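Oct 13, 2023

Woke at the hour when the radiator knocks and lay there composing the speech I will never give the landlord. By the time I had reached the part about basic human decency it was light out and the radiator had stopped, as it always does when there's a witness.

The dentist, first. I've been putting it off since February, when a corner came off a molar while I was eating soup. Soup! The hygienist asked if I floss and I told her "mostly," which she wrote down, or she wrote down something. She has a way of going quiet and leaning in. I was given a small mirror to look at the back of my own head from the inside, more or less, and then sent out front to hear the price. I said I'd check my calendar. My calendar has nothing in it until the end of the month except "bulb for hall" and a birthday I've already missed.

Walked home the long way, past the old Hawthorne school, to give the half of my face that worked some air. They've taken the fence down and the lawn looks embarrassed. Two boys were kicking a ball against the wall right beside the sign asking people not to. I was on their side.

Then choir. I should write down how choir is going while I still have the nerve to be in it. We are 20 on paper and 19 in the room, the missing one being a bass called Grunda (everybody calls him that, first name or last, I've never found out) who pays his dues, gets the emails and has been "on his way" for as long as I've been a member. I have started to think of him fondly. He has never once come in early on the Riltbridge Carol, and I can't say that for the others.

The Riltbridge Carol is our big piece for winter. It has 3 verses and a descant, and the second verse changes key for what I believe are personal reasons. Henryk, who conducts, loves it the way people love a dog that bites. He stopped us four bars in tonight, closed his eyes and said, "Altos, that was very brave." I'm an alto. I wrote BRAVE in pencil over the bar, and the woman next to me looked across and wrote it in hers.

I joined for the breathing, if anyone ever reads this and wonders. My sister said it would be good for me to breathe in company. What I didn't know is how much of it is sitting down. We stand for the tenors, sit for the sopranos, stand again for the announcement, and by the end of the evening I've done more squats than I did in the entire year I paid for the gym. I also can't read music, as such. I can see that it goes up and that it goes down. The distance is where I come unstuck. So I stand half a step behind Marjorie's left shoulder and sing whatever she sang, a fraction of a second later, and so far this has been taken for phrasing.

With half my jaw still asleep I couldn't do the vowels. "Gloria" came out like something you'd say to a horse. I mouthed most of the second page and Henryk gave me an approving nod, which I'm choosing not to think about.

At the break there was a discussion about the folders. We have black folders, and some people's black folders are navy. This was raised gently last month and less gently tonight. A soprano said that under the lights no one could possibly tell. An opposing soprano said she could tell from where she was sitting, with the naked eye, and had been able to tell all year. Someone proposed we all buy the same ones and then we did the sum, and it went very quiet, and Henryk said perhaps we'd pick it up from bar 100. I own a navy folder. I held it against my black coat the whole time and said nothing. I've always wondered how I'd behave under pressure, and now I have my answer.

Good things: the chord at the end of the carol. We got it on the last try, all of us at once, and it hung up there under the roof for a second after we'd stopped. I got the prickle down the arms. Marjorie blew her nose. Even the tenors looked around as if somebody had come in.

Home. Ate the other half of the lasagna on the good side of my mouth. It had been in there since the weekend and tasted better for it, or else I still can't feel anything. Read the next chapter of the library book, the one about the lighthouse family, in which yet another aunt has drowned. There can't be many left. It's due back on the 20th and at the rate I'm going I'll have to renew it, or skip to whichever aunt did it.

The Irkero people called again to ask if I'm happy with my electric supplier. I said nobody has asked me that in such a kind voice for years. He laughed and then asked again, reading it exactly the same way.

Small jobs done: bill paid, coat button sewn back on (wrong thread, right place), hall bulb still not bought. I stood in the dark in the hall and sang the alto line of the second verse to the coats. Got the key change. Of course I did – no one there but the coats. I tried it again to be sure and lost it completely, and the man upstairs dropped something heavy, I think as a comment.

Wrote to my sister about Thanksgiving and said I'd bring the sprouts. I don't know why I say these things. Last time I brought sprouts there were as many at the end as at the beginning, and one extra, according to her husband. I may do them with bacon and hope for less wit.

Also must start a list of what to take to the concert, or it'll be like last winter when I had two left gloves and no music. So: black coat, pencil, cough drops, Marjorie.

A few pictures to stick in before I turn the light off.

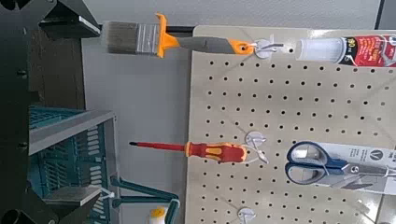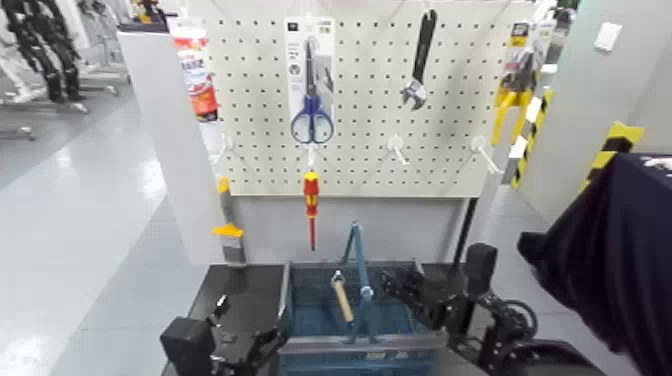
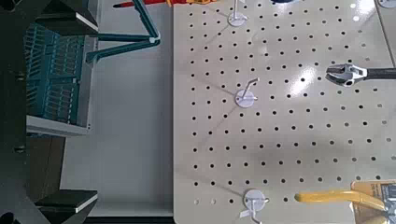 Paintbrush on its hook, scissors still in the packaging, teal crate.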